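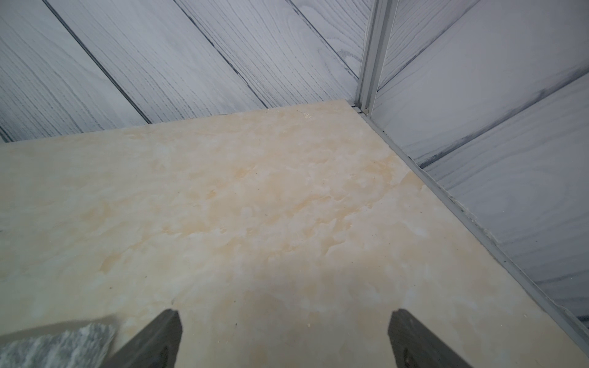 Figure 3. Cream and beige marble-look surface with soft tan patches.

4.2 What people say about stone-look counters

I went into this part of the study expecting folks to talk about price. They mostly talked about crumbs! Of the 111 households in the Tornden sample, 56 brought up cleaning before I'd even asked (I had a whole question ready for it, too). A mottled pattern hides a spill, and people were split on whether they liked that.

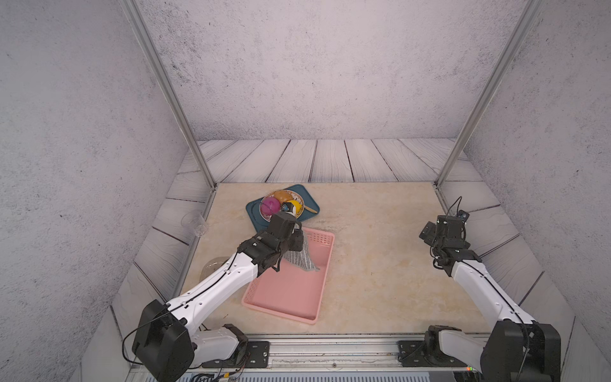
Figure 4. Beige stone-look tabletop with pale wood-look planks behind it.

Color matching came up a lot in Tatholm, where I did my interviews in January. Gray walls with a warm top bothered some people and pleased others, and I couldn't tie it to age or income no matter how I sliced the data.

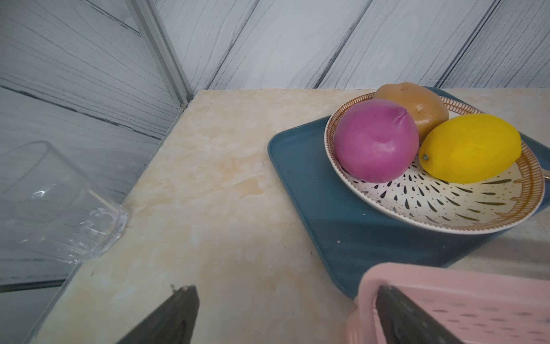 Figure 5. Pale countertop with yellow, tan and white swirls; pink plastic basket at lower right.

Then there's scuffing. I coded every complaint in the 1,780 comments by hand, which I don't recommend, and "dull spot" beat "scratch" easily.

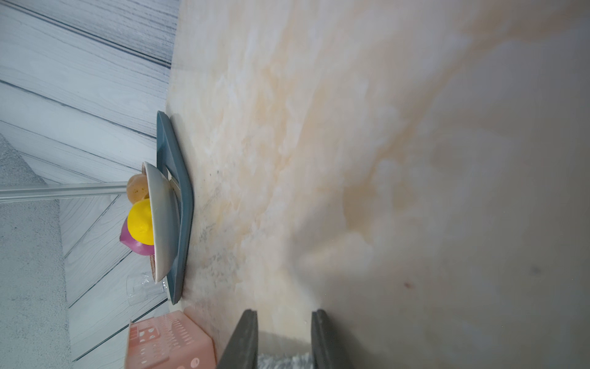 Renters used the word "grimy" far more than owners did, even for tops of the same age. My guess is that they didn't pick the pattern, but I never asked them that directly, so I come back to it in Section 5.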